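Ticket 2244 — Desktop at Derkbridge front office will not boot after move
Opened by: Maya Rawashdeh
Assigned to: Raed Rizk
Status: Waiting on user

Maya: PC was moved to the new desk on Friday. Now it beeps three times and the monitor stays black. I tried another outlet and another cable — no change.

Raed: Three beeps on this model points to memory. Power off, unplug, take off the side panel and lay the tower flat. The memory slots are near the CPU socket. 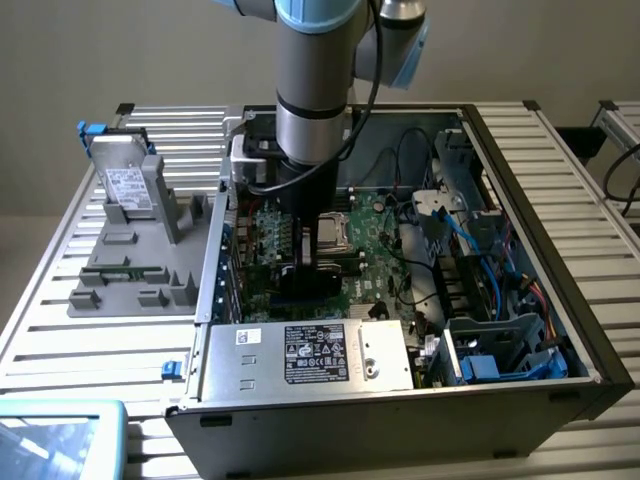
Next steps
1. Press each module down until both clips close.
2. Boot with one module at a time.
3. Reply with the beep count.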